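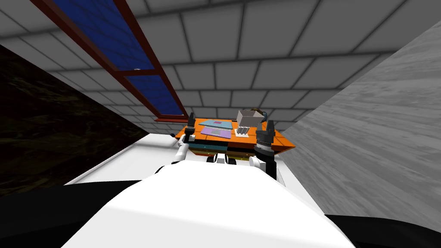 Figure 1. The simulated room from the head view, with both arms at the orange table.

Pruswood: Planning Short Table Tasks in Simulation
Project report, Elin Sayce

When I signed up for the robotics project last December I had a very grand picture in my head of a machine tidying up a whole house, and my advisor, very kindly, let me talk about it for a good ten minutes before asking what I would do in the first week. What I did in the first week was install Presen, the simulator we use in our lab, and get it to open without crashing. I am still a little proud of that!

The project that came out of all this is called Pruswood. It is a small planner that takes a goal such as "put the item in the tray" and breaks it into reaches, grasps and lifts for a two-armed robot. The planner sits on top of a motion library named Baert, written by an earlier student, and I owe that student a lot of thanks because the comments in the code are lovely (and sometimes funny).

My first version planned everything from the head view. It picked a target point, asked Baert for a path, and closed the gripper at the end of it. On an open tabletop this did well enough. As soon as something had raised sides, like a box or a tray, the fingers would come in too low and bump the rim, and then every step after that was planned from a position the arm wasn't in.

So I spent most of the spring on the wrist views. Each arm has its own, and they turn with the hand, which means the room comes in at all sorts of angles and up is hardly ever up. I wrote a module called Brerkness that takes a wrist view, rotates it back using the joint angles, and looks for long straight edges close to the fingertips.
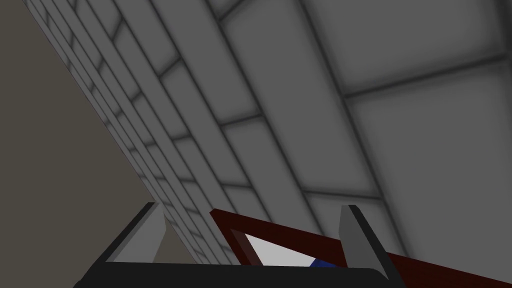

Rims are the edges I care about most, and the trouble is that a tiled room is full of straight lines. Early on, Brerkness would happily report the grooves between tiles as the side of a container. I tried throwing out everything gray, which worked for one afternoon, until I loaded a gray box. In the end I used the depth channel and dropped any edge farther than 50 centimeters from the palm. It is a plain fix and I wish I had thought of it before writing 316 lines of color filtering, all of which I have now deleted.

The other big lesson was about waiting. When a hand is turned away from the table, its view has nothing useful in it for grasping, but my planner kept asking for an answer anyway and would sometimes get one. 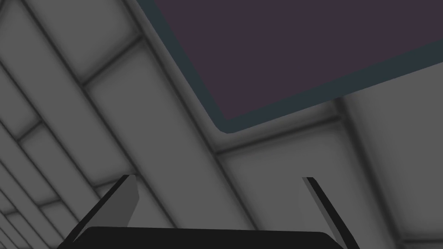

Figure 2. Wrist view with the gripper open and the ceiling behind it.

I added a check that compares the direction of the palm with the known height of the table. If the hand points above it, Brerkness returns "no view" and the planner relies on the head view until the arm comes back down. This took an evening to write and a week to trust.

For testing I ran 200 trials with the same goal and different starting positions for the items. With the final version, 9 of them ended with the fingers touching a rim. I went through those one by one, and most came from the arm starting its descent before the new view had been processed, so the next thing on my list is to make the descent wait for it. I would also like to let the two arms share what they see. At the moment each one plans as if the other were blind, and that seems a bit unfriendly.

The code and the trial logs are in the lab's shared folder under Pruswood, along with my notes on setting up Presen, which I hope will save the next person that first week.

Comments (3)

tmk_lab: Enjoyed this, Elin. Did you try a shorter depth cutoff? I'd expect the far side of a wide tray to matter less than the near one.

Elin Sayce: Thank you! I did, very briefly, and the shorter one lost the rim during the approach. I didn't test it properly though, so please don't take my word for it.

gradwindow: The palm check is going straight into my own project. Where do the joint angles get logged?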